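Notes for Session 5: Where the Camera Sits and What the Planner Believes
Þröstur Toft, Robot Software Workshop

Welcome back, everyone! Last time we got as far as sending a joint trajectory and watching the arm follow it, and a few of you stayed afterward to ask the question I was hoping for: how does the software know where the thing is that it wants to pick up? So today we slow down and spend the whole session on frames, meaning coordinate frames, and on how a few pixels get turned into a pose the planner can use. It's a lot of bookkeeping, I'm afraid, but it's the kind that pays you back for years.

Start with the wrist camera, the one closest to the action. In Sivar (our perception package, for those who missed session 1) the color detector looks for a blob of the requested color, fits a box around it, and hands you a center and a rotation about the vertical. For a cube that rotation matters more than people expect. If the cube is turned a little and you close the fingers square to the table, one corner touches first and the cube spins or slides before you have it.

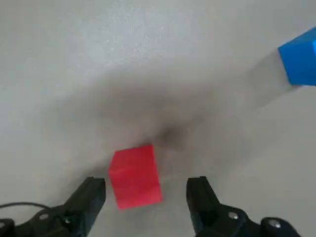

The detector works in hue and leaves brightness mostly alone. You'll want to keep it that way, because an arm working over a table throws a shadow of its own, and that shadow travels with the camera. Threshold on brightness and you will spend a happy afternoon detecting your own robot. I did this in March, for longer than I care to write down.

Now, the wrist camera gives you a pose in the camera frame, and the planner wants it in the base frame of whichever arm is doing the work. The chain goes base to wrist to camera to object. The first link comes from the joint encoders, the second from the hand-eye calibration you ran in session 4, and the third from Sivar. Write it out by hand once, please, even if it feels silly. Nearly every bug I get asked to look at is an inverse somebody forgot to take.

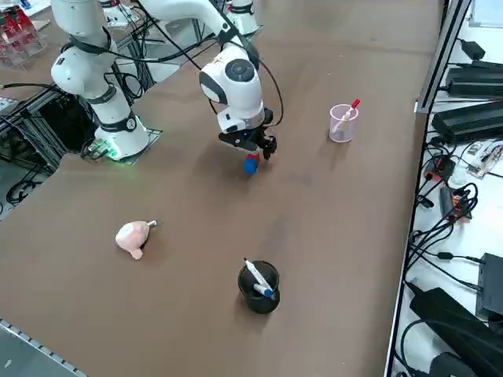

Markers and pens are harder than cubes, and I'd like you to think about why before the lab. A cube forgives you: rotate it a quarter turn about the vertical and the grasp is the same. A marker has a long axis and two different ends, so the grasp planner, Zusard, needs to be told which end you care about. Look for the field called approach_axis in the grasp request. If you leave it blank Zusard picks whatever is cheapest in joint motion, and you may find the marker arriving upside down at wherever you meant to put it.

A word about two arms. Each arm has its own base frame, and both are registered to a table frame that we call world. Send both arms their goals in world and let the software convert. Mixing the two base frames by mistake produces motions that look perfectly sensible and end in the wrong spot, so do check the frame_id on every message you publish.

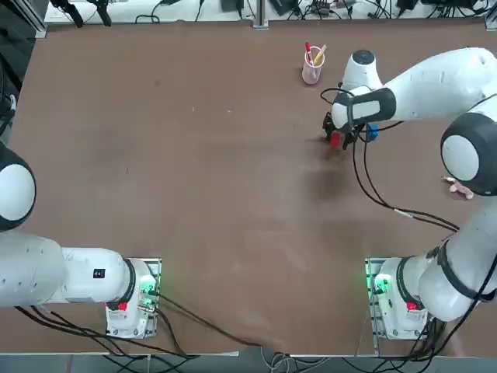
The planner keeps a collision model of everything it has been told about: the table, the other arm, the shelf, any cup you register. It knows nothing of what you leave out, and that includes cables. For cups and pens, register the cup as a cylinder tall enough to cover whatever is sticking out of it. Crude, yes, but the arm will lift a bit higher on the way over and you can stop worrying about it. 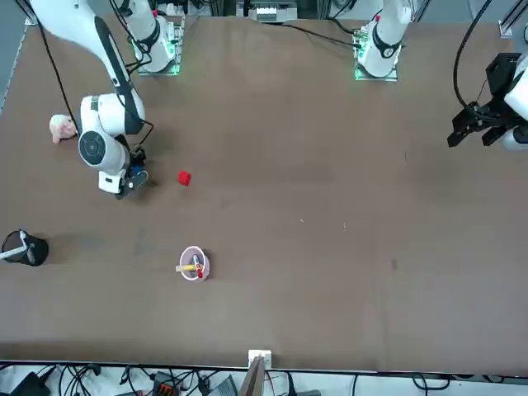

When you write the pick routine, split it into a pregrasp pose above the object, a straight descent, the close, and a straight lift. The descent should be a Cartesian move at low speed. Set the planner timeout to 1000 milliseconds and let it fail loudly if it can't find a path. Please don't wrap it in a retry loop yet! We'll do recovery properly in session 8, and I'd love for you to see the raw failures first.

For the lab: write a node that takes a color name, gets the pose from Sivar, transforms it to world, and prints it. Then move the wrist and print it again. The two answers ought to agree closely, and if they don't, go back to your calibration before touching anything else. Hand in your code and the printed poses by May 8, 2019. Reading for next time is the chapter on time stamps and transform buffers.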